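Chapter 7
Setting Up and Looking After a Two-Arm Bench Cell

Draft notes for second-year students, Bremgate course. Read before the October practical, bring a pencil.

Most of what goes wrong in a two-arm cell goes wrong before any program runs. Table nudged. Cable caught. A hand that was swapped last term and never re-zeroed. So this chapter starts with the dull jobs, and the clever stuff waits until Chapter 8.

The cell used throughout is the one at Usora: white table, round tray between the arms, a hand on each wrist. One hand stays open, the other does the gripping. Simple enough to learn on.

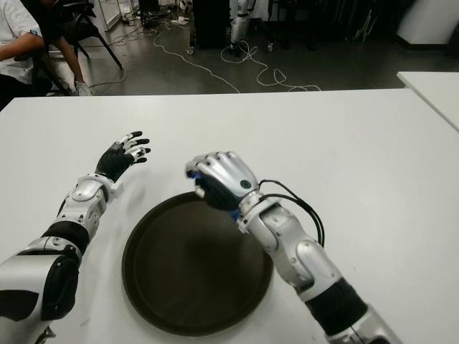 7.1 First checks

Power off at the wall. Then look, dont touch. Start at the shoulder and go out to the fingers: panel seams, screws, joint covers, wrist. Anything proud or loose gets written down before it gets tightened -- Hiba Tannous, who wrote the first Usora checklist, was strict on that and she was right. A screw that keeps working loose is telling you something, and you only see it if the log is kept.

Next the cable on the outside of the right forearm. It needs its loop. Too tight and it pulls at the wrist when the arm reaches; too slack and it drags across the table. Turn the wrist by hand through its full travel and watch the loop the whole way. Same again with the elbow bent. Retie if it snags, then repeat.

Wipe the table. Grey smudges build up and some are just dirt, but a fresh scuff in a new place can mean a hand is coming down too low.

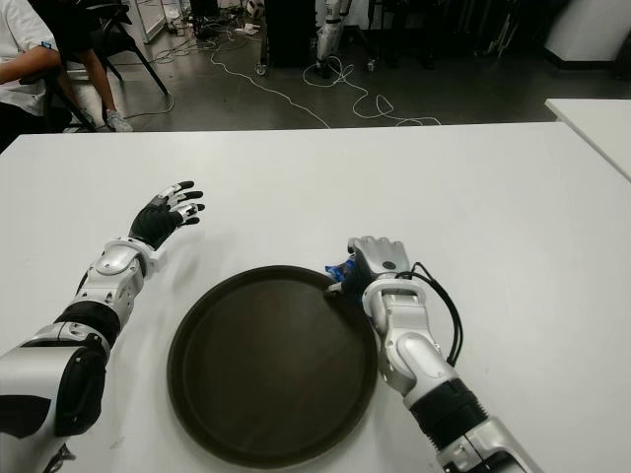 Now the tray. It has a raised rim, and the rim is what catches people out. Set your approach height from the top of the rim, never from the flat inside. Nizar Masri's rule for the practical: 30 mm clear on the way in, 32 if the fingers have been off since the last run. Write down which one you used.

Use a small light item for the grip test. Soft wrapping is good, it shows up uneven finger pressure quicker than a hard block does. Close slowly. Hold. Lift a little, put it down, open. Note which finger met it first.

7.2 Service intervals

Short check every 200 hours. Full check every 600, covers off, both arms. Akl supplied the covers for our cell and they go back on in one order only, see the table at the end of teh chapter.
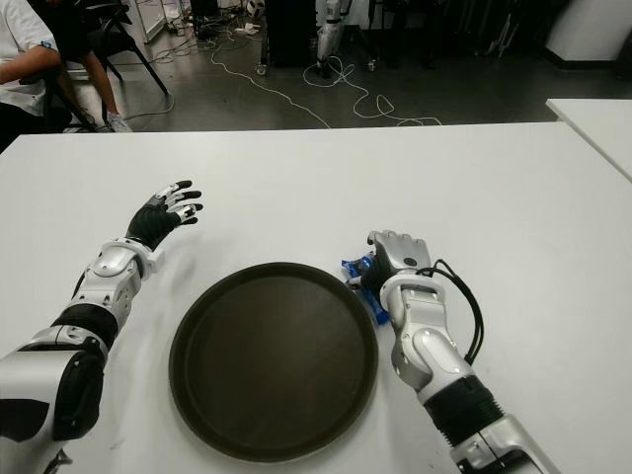 Log the hours for each arm separately. The gripping side wears faster and a shared figure hides it. Raed Saliba's group at Trarotness kept one number for both and ended up changing parts on the wrong side.

Before you start 7.3: have the log sheet, a torch and the small driver set on the bench. Work in pairs, one reads, one checks. Swap at the elbow.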